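April 12, 2025

Up at 6 on a Saturday without an alarm, so you can tell what kind of day it was going to be. I had the gripper in its box on the passenger seat and I was at the shared workshop before anyone had put the heat on. Kept my coat on for the first hour and didn't care one bit.

Where things stood last night: the Bitelgate (that's what I'm calling the whole handheld thing now, it started as a joke and stuck) would close fine and then open in two jerks, like a door with a swollen hinge. I'd blamed the spring for most of March. I bought new springs from Okov, a bag of 13, and went through nearly all of them. Soft ones, stiff ones, one so stiff I pinched the skin off my thumb. Same jerk every time.

So this morning I took the trigger side apart instead, and there it was! A tiny ridge on the inside of the slide, left over from printing, right where the linkage passes the halfway point. I could feel it with a fingernail. Ten strokes with a flat file, a wipe, a dab of grease, back together, and it opened in one long smooth motion. I must have squeezed it a hundred times just standing at the bench. It makes a soft little click at the end now that I like far too much.

Then coffee, then the tabletop.

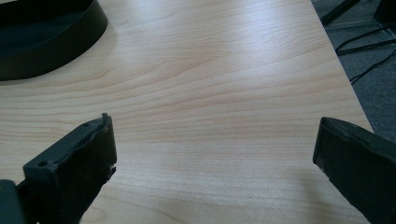
Finger pads are the next thing, and I've been putting them off. I've been so taken up with the linkage that I let the part that touches things go to pieces. The left finger has that ragged edge down its inner face and a jagged little point sticking up at the tip, while the right one is mostly straight across the end with just some scuffing. A pair like that can't be expected to meet properly, and with thin stuff it shows. A playing card slid out three times. A pencil was no trouble, a bottle cap was no trouble, a washer went skidding away across the wood grain and I had to go fishing for it.

I want to make the new pads myself. The stuff I have in mind is the Deltard sheet, the soft one, which cuts with a craft knife and takes glue well if you rough it up first. I have one piece left, 75 mm long, and if I'm careful with the layout it will do both fingers with a sliver to spare for testing. I'm going to make them 2 mm longer than the tip so there's a bit of a lip to get under flat things. That idea came to me in the shower on Thursday and I've been itching to try it ever since.

Also thinking about screws versus glue. Glue is quicker. Screws mean I can swap pads in a minute and try three kinds in one evening, and that sounds like so much more fun that I've pretty much decided. It does mean drilling, and I'm nervous about drilling into a finger I can't easily print again this week. Practice on scrap first. Write that on the box lid so I can't pretend I forgot.

Lunch was the lentil soup from Ağca, eaten out of the tub with the wrong spoon, reading my own notes from last month. Funny to see how sure I was about the springs. There's a whole page with a table in it.

Spent the afternoon on the drawing for the pads, first on paper, then on the laptop. Changed my mind on the corners twice and ended up rounding them. Started cutting a cardboard version to check the size and it fit on the first go, which never happens to me!

Home by roughly 6, hands still smelling of grease. Tomorrow: sharpen the knife, find the small drill bits, cut the Deltard before I lose my nerve. And eat breakfast first this time.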